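The Second Life of Small Things

Karkedthorpe has one long street, two bakeries and, on the first weekend in June, 1,764 visitors looking for a button. The town's swap fair started with 20 tables in a school gym. Now it fills the old rope works, and it's a joy from the minute the doors open!

Signe Brekke has been coming for years with a coat pocket full of odd keys. "You never know which lock is going to turn up," she says, and last summer one did – a sewing box, stuck shut since her aunt's time.

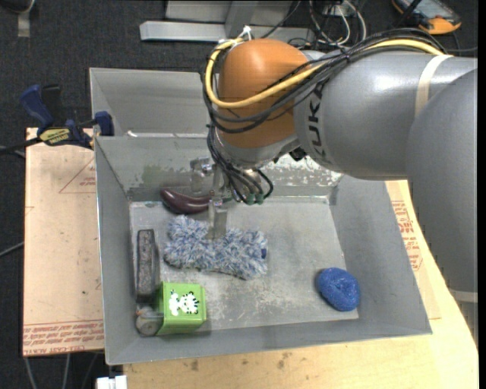 Photo: Johannes Baloyi

What I love is how slow it all is. People sit down. They tip out a jar and talk about it, and an hour goes by over a brass hinge. Chukwuemeka Oyelaran traded a clock spring for a recipe (fig jam, very good) and went home delighted.

Money is allowed at only 40 of the tables, mostly the ones selling lunch. Go early, bring a bag with a zipper, and leave room for the jam.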